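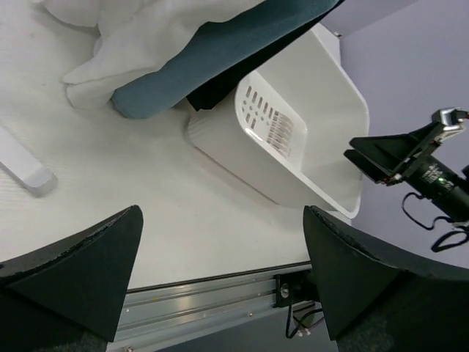 Trygve Magnusson wrote in after the February tips page to say that he'd spent his whole first budget on the arm and had nothing left for the table, and would I please warn people. Gladly! He had 2,000 dollars set aside, found an arm he loved, and then did his first month of trials on a folding card table that wobbled every time the thing moved.

So, this month it's budgeting for a small two-arm bench, the kind you'd use for laundry, sorting and other soft, floppy jobs. I love this stuff and I could go on all day, but these are the tips that have saved me the most money.

Write the job down before you look at a single catalog. "Put cloths in a basket" is a good job. "Help around the house" is a wish, and wishes get expensive.

Take 300 dollars off the top for the bench. Mine has a white top with aluminum rail along the edge, and the rail is the best money I ever spent - you can bolt a bracket on, hate where it is, and move it the same evening.

Fingers are a wear item. Scuffed tips still work fine for cloth, but put a spare pair in the budget from day one. Wistik sells a black set for 95 and I keep one in the drawer.

Price the cables too! Everyone forgets. Buy longer ones than you think you need, plus a bag of clips, and leave a bit of loop at each joint so nothing gets tugged.

Go cheap on the things being handled. Plain plastic baskets, old towels, whatever is in the cupboard. Do get cloths in more than one color, though. White on a white table is hard going for any camera, and a blue or black one next to it is a nice easy start.

Ask about repairs before you pay. Folke Rustad at the Burkville swap meet got a quote of 6 weeks on a Mindon motor, so he bought a second one up front and has been very smug about it ever since.

If two arms are too much this year, buy one and leave room for the other. Measure the reach of both on the tabletop with masking tape (I did mine with string and a pencil, same idea) and see where the circles cross. That overlap is where your basket wants to go.

Next month: Løken clamps, and how to get tape glue off a white tabletop.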